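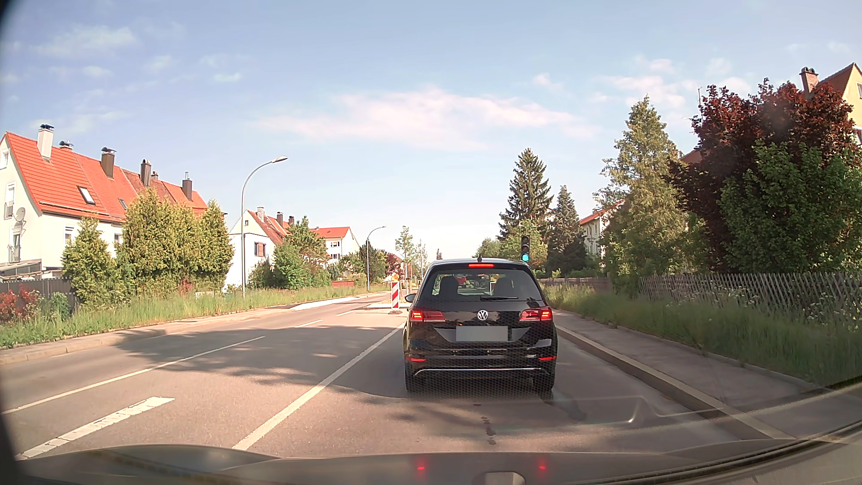 Green light, and the car in front still has its brake lights on.

Brake lights ahead at a green signal, and where exactly to stop

Posted in Getting Around > Driving in Sivstead
Feb 24, 2025

Niall Rutherford

I moved to Sivstead for work and have started driving to the office in Skamidley instead of taking the bus. I got my license in 2006 but I drove very little in the years after that, and most of it was on country roads with no signals to speak of. I'd like to get a few habits straight before they turn into bad ones.

The first thing is what to do when the light is green but the car ahead is showing brake lights. It happens to me a lot on the part where there is an island in the middle of the road, with the red and white striped board and the lamp on top. There is a solid line on the left and a curb on the right, so there is nowhere to go except behind whoever is in front. I tend to brake early and the people behind me don't seem to like it. Should I be rolling up close so we all get through on the same green, or hang back?

Second, the paint. At the bigger intersection there is a thick line, which I take to be the one I stop at, but the middle of it is pretty worn. After it there is a row of short dashes going across the road, and then another row farther on that is harder to see. When I'm first at the light, do I stop at the thick line or can I pull up to the dashes? I've seen people do both.

Third, is the striped board something temporary for road work, or is it a permanent thing? It looks like what they put out when they dig up a street, but I don't see any digging.

Thanks for any help. Please keep it simple, I'm not a car person.

3 replies

Marion Skinner

I drove a delivery route through Skamidley until 2023 so I know the kind of road you mean. Taking them in your order.

Brake lights on a green. A green light only tells you that you may go if the road in front of you is clear. It says nothing about the car ahead. If its brake lights are on, ease off the gas and be ready to brake. Look through or around that car if you can. Often you can see a bit of red from a car farther up through the rear window, and then you know it's a line of traffic and you have time to slow down gently. With a van in front you get none of that, so leave more room.

For the gap, I use 2 seconds on a dry road and double it in rain. Pick something at the side, a post or the end of a fence, and when the car ahead passes it start counting. If you get there before you've finished, you're too close. When everybody is stopped, I pull up so I can still see the bottoms of the rear tires on the car in front and a little road behind them.

As for the people behind you, brake early but lightly. Most of the honking is at drivers who brake hard and late, or who stop with three car lengths of empty road in front of them.

Where to stop. At the thick line. Your front bumper should be behind it, not your front wheels. The line disappears under the hood before you reach it, so you have to judge it. What worked for me was to stop with the line just showing past the hood. You'll be a little farther back than you have to be and it costs you nothing. If the middle is worn, use the ends, or look where the solid lane lines finish, because they run right up to it.

The dashes are not for you to stop at. Where I've driven, rows like that mark where people on foot or on bikes go across. If you wait on top of them, they have to go around your hood.

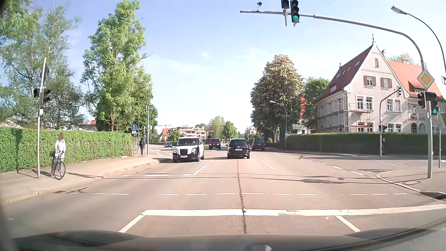

Stop line in front, the dashes across the road after it. Worth a look at the sidewalk on the left too.

One more thing about waiting at the front. Before you move off, check both sidewalks. A person standing with a bike and the front wheel turned toward the road might be waiting, or might be about to go. You can't tell, so assume they could go. Also check whether anything coming the other way wants to turn across you. And if the traffic on the far side isn't moving, wait behind your line until there is space for your whole car, even on green.

Don't mix up the long cracks and seams in the pavement with lane lines either. In low sun a dark seam can catch your eye. Follow the white.

espinoza_r

I always go up to the dashes and never had a problem. The light changes quicker if you're closer, I think.

grirnia_bus_rider

Please don't do what the person above says. If there is a sensor in the pavement it's normally before the stop line, so going past it can leave you sitting there longer. Also you may end up where you can't see your own signal.

On the board: I can't say for sure without asking the city, but I wouldn't take it as a sign of road work. Some islands have one at the near end so you notice the island before you hit it, particularly at night. The one on my street in Grirnia has been out for almost 2 years with no digging. Keep to the right of it and carry on as normal.

Niall Rutherford

Thank you both. I had been measuring from my front wheels, so that explains a lot. I'll try the counting tomorrow on the way in. The street department has a phone number on its notices, so I'll ask them about the board and post here if I hear anything in March.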